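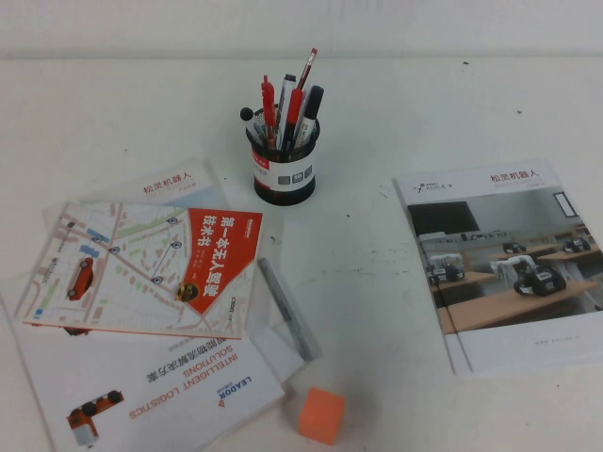 Supplier brochures and a book on driverless technology on the planning table at Landach.

LANDACH TO BUY DELIVERY CARTS AND TEACHING ARMS IN TWO STAGES

Landach, the regional training and parts distribution center, will begin replacing its hand-pushed supply carts with driverless ones next year and will equip a classroom with small robotic arms under the same budget. The plan was approved in September and covers two buildings, the Hevex warehouse and the Siliņa teaching wing.

The first stage pays for three driverless carts on the route between the Hevex loading dock and the parts counter. Staff now walk that route 34 times on a normal working day. The path is 300 meters long, with one ramp and two sets of automatic doors. The ramp will be resurfaced before any cart is delivered, and that cost is carried in the building budget.

The second stage sets up a room in the Siliņa wing with 20 student places. Each pair of students will share one desktop arm. Wheeled units for navigation lessons are listed as an option and will be ordered only if the first stage closes under its limit.

"We read a lot of printed material before we wrote down a single requirement," said Svitlana Yatsenko, equipment planning manager at Landach. "Most of our questions were about spare batteries, repair times and who trains the night shift. Those went into the request for quotes ahead of speed or payload."
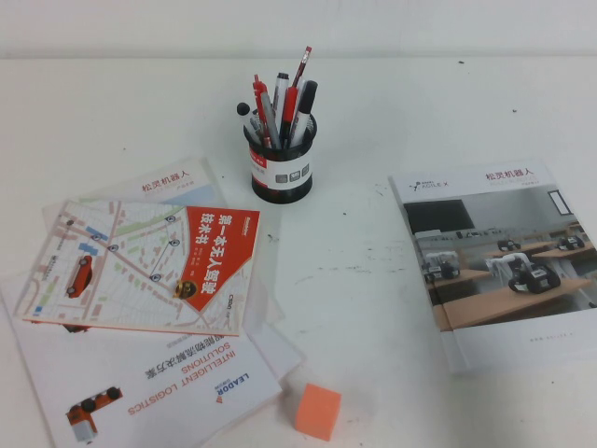

Printed material at Landach includes a LEADOR booklet on intelligent logistics and an AgileX brochure with a classroom on its cover.

No supplier has been chosen. Quotes must list the purchase price, software fees for five years and the cost of an on-site service visit as separate lines. Bidders for the carts will be asked to run a loaded trial on the Hevex route, including the ramp. Each cart must complete 600 trips before final payment is released.

Landach has also set aside money for floor markings, charging points and staff training. Four employees from the parts counter will be trained as cart operators. No jobs will be cut as part of the change, and walking deliveries will continue for oversized items.

Suppliers can request the full requirements from the Landach purchasing office. Questions about the classroom equipment go to the Herninano program desk, which handles course planning for the Siliņa wing.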